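Part-time Shop and Workroom Assistant, Lotum Hats

Larnau branch
Hours: 15 a week, spread over afternoons
Start: November, or sooner if you can bear it

Lotum is a hat shop. We mention this early because a fair number of people come in hoping for a phone repair, which was the previous tenant's line of work, and you will spend part of each shift pointing them down the hill. The rest of the shift is hats: selling them, steaming them, brushing them, posting them, and persuading customers that the one they like is also the one that fits.

We have been in Larnau long enough to have regulars and not long enough for the council to spell our name right. The shop is on the ground floor and the workroom is up a staircase built for a smaller century. We sell felt hats in the cold months, straw in the warm ones, and flat caps all year to men who say they are only looking.

What you would be doing

Serving customers, mostly. This means measuring heads with a tape and reading out the number in a neutral voice. People are touchier about hat size than you might expect, and a large head should never be met with a whistle.

Unpacking deliveries from Braltska, our main supplier of felt. The boxes are excellent and the paperwork is a kind of folk poetry. You will learn to match one to the other.

Keeping the online orders moving. We sent out 2,739 parcels last year, a figure we are proud of, and 993 of them went in the six weeks before Christmas, a figure we are still tired from. If you have ever packed a wide brim so that it arrives as a wide brim, say so in your first sentence.

Changing the window display every fortnight. There is no budget for this, but there is a cupboard.

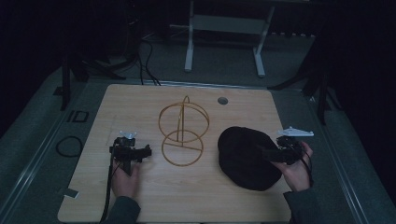

Helping in the workroom when the shop is quiet. You would start with plain jobs such as sewing in sweatbands, trimming ribbon and steaming out dents, and go on to blocking if you show any feeling for it. Training is given on the job by whoever is nearest and has both hands free. It is patient training, on the whole, though there may be sighing.

Answering the telephone. It rings less than it used to, but when it does it is usually a wedding.

What we are looking for

You need to be good with people, including people in a hurry, people with no intention of buying, and people who have brought their mother. You should be able to sew a straight line by hand, or be willing to unpick a crooked one without taking it personally. You must be able to manage stairs while carrying something you can't see over.

Shop experience is useful. Millinery experience is welcome but rare, and we have been turned down by enough experts to stop insisting on it. You do not have to wear hats. Two of us don't, and we have made our peace with the third.

A driving licence would help with the Xolalpa fair in spring, when we take a stall for 5 days and sell straw hats to people who left theirs at home. It is loud, sunny and oddly profitable. Lunch is provided, although the quality depends on who went to fetch it.

What we offer

The local living wage, paid on time. Holiday pay, a pension, and half price on anything in the shop after your first three months. Tea without limit. Biscuits with some limit, to be agreed.

The hours are one till four, five afternoons a week, with extra shifts on offer before Christmas. We would rather know now if you can't work in December. We have taken on two people in the past who discovered a ski trip at the last minute, and both were very brown and very sorry.

The shop is warm downstairs and less so upstairs. Bring a jumper for the workroom. The landlord has been told about the window and has promised to think about it.

How to apply

Write us a letter of no more than one page, by post or by hand through the door. Tell us what work you have done, which afternoons you can't do, and what you would say to a customer whose hat plainly doesn't suit them. A CV is fine as well, but it is the letter we will read first. Please leave out the passion for excellence. We are after someone who turns up at ten to one and notices when the ribbon is running low.

If we like the letter, we will ask you in for a trial afternoon, which is paid. You will serve a few customers, pack a parcel and have a go at a sweatband. We reply to everyone, usually within a fortnight, and during the felt delivery somewhat later than that.

Applications close at noon on the last day of October. The letterbox sticks, so push.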